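Search this site
Type and press enter

Clavstead's very long March

Mar 24, 2023 | 2 min read | 53 shares

Clavstead have not scored from open play in 400 minutes, a run that began at Ferkent and has outlived two formations and one inspirational team meal. The defence remains excellent. It has had the practice.

Dobos, next up, have 40 points and a striker who shoots. Clavstead regard this as showing off.

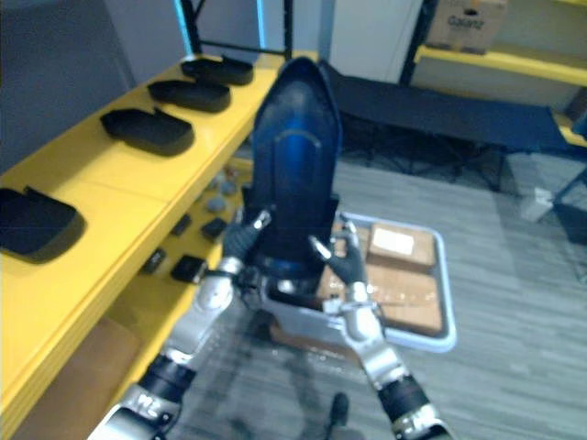 Zavedari, the club's boot supplier, has been blamed by a section of the away end, which is hard on a firm that has never missed from six yards. Two mechanical hands can hold a glossy navy shoe form upright, toe to the ceiling, with a grip on either side – closer marking than Ferkent's centre-half got all afternoon. A draw on Saturday would do nicely.

40 comments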